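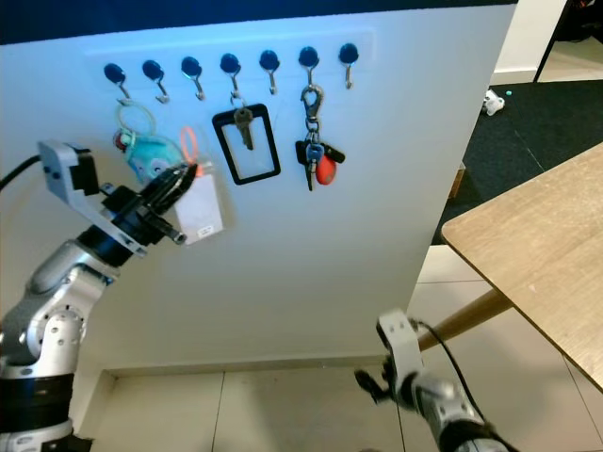
Spanos Guest Rooms, Limdale – Frequently Asked Questions

When can I check in?
From 3 in the afternoon. If you arrive after the office is closed, please write to us one day before and we send you the door code.

I lost my key. What should I do?
Call the office at extension 324. A new key costs 32 dollars. If the old one is found later, we return this money.

Is breakfast included?
No. There is a bakery on Mendinen Street, about five minutes by foot.

Do you have parking?
Yes, but the places are few – please reserve when you book. Trailers can not enter the yard.

Can I bring my dog?
Small dogs are welcome. We ask 55 dollars for the cleaning, one time for the whole stay.

Are you open in winter?
We are closed in January. All other months we are open.

Last updated 8 October 2026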